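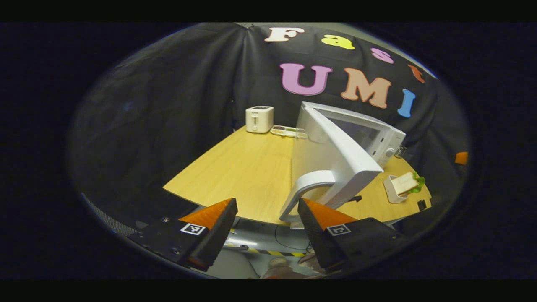 Pons 2.4: episode checking moves to the recording station

The September build of Pons, our tool for sorting and checking hand-held gripper recordings, is now on the shared server. Anyone still on 2.3 can carry on reading old sessions, but new ones should be recorded with 2.4 because the index format has changed.

The main change is when the checks run. Up to now an episode was copied to Flernura overnight and checked there, so a bad camera track came to light the next morning, after the table had been cleared. Pons now runs the tracking check at the station as soon as the operator ends an episode. A pass or fail shows in the side panel with the number of the first frame where the pose was lost.

We tried it on the kitchen tabletop set, where the microwave door takes up a lot of the fisheye view once it is open. Of 654 episodes, 111 failed. Most of the failures fell in the part where the gripper is close to the door and the camera sees little else. The coloured letters on the black backdrop help here, as plain cloth gives the tracker very little to hold on to. Please keep them in view at the start of each episode.

Gripper width is still read from the square markers on the two fingers. If either marker is lost for more than 200 milliseconds, Pons flags the gap and leaves it unfilled. Version 2.3 filled gaps of any length with a straight line, and the Zerkico planner then treated the result as a real closing motion. Policies trained on the older data should be retrained if they handle doors or knobs.

Two known faults remain. The side panel freezes on sessions longer than 300 episodes, so split them for now. The Tavaveck export also drops the task label if it contains a slash.

Fixes for both are planned for 2.4.1. Send fault reports to the tools list with the session folder name and the Pons log.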